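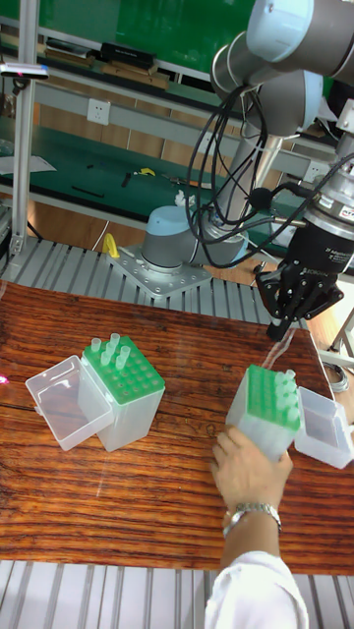

Rewi Stage Piano, 2021 edition

We've been waiting all winter to put this one on the page! The Rewi is the first full-size stage piano from the Brokow workshop in Lusuldale, and it's made for bands who load their own van, play a room that holds 60 people one night and a barn the next, and want the keys to feel the same in both.

The keyboard has 88 weighted keys with a slightly rough top, so your fingers stay put when the lights get hot. Players coming from an old upright will feel at home in a song or two. Players coming from a light synth should give it a week -- the low end pushes back a bit, and we love that about it.

There are 36 sounds, and you can reach every one from the front panel without opening a menu. The acoustic pianos are good, but the electric pianos are where we lost a whole afternoon in the shop. Number 5 has a bark to it when you dig in that sits right on top of two guitars and a loud drummer. The organ sounds are plainer (no spinning speaker switch on the panel, you use the second pedal for that), and the strings work best tucked under something else.

Each knob does one job. Volume is on the far left and it's big, so you can find it in the dark. Next to it is a split button that puts bass under your left hand, handy if your bass player has a habit of missing the first set.

Round the back

Two main outs, one headphone jack, two pedal jacks, USB, and a line in for a phone or a drum machine. The power cord locks with a quarter turn. Please do lock it!

Weight and carrying

The Rewi weighs 36 pounds without the stand. One person can get it up a flight of stairs, though the Prorkgate padded bag makes this a lot nicer, with a shoulder strap and a pocket that fits both pedals and the music rest.

What's in the box

Stage piano, power cord, one sustain pedal, music rest, printed guide. The stand and the bag are sold separately, and so is the second pedal.

Prices

Rewi Stage Piano: $962
Rewi with bag, stand and second pedal: $1,185
Used Rewi from our rental shelf, when we have one: $485

The first batch is small and the next one lands in February. Black is in stock now. Cream is on order, and we'll hold one for you with a deposit.

Come in and play it as long as you like. It's set up by the front window with a small amp, and headphones are on the hook if you're shy.

Page updated 2021-01-16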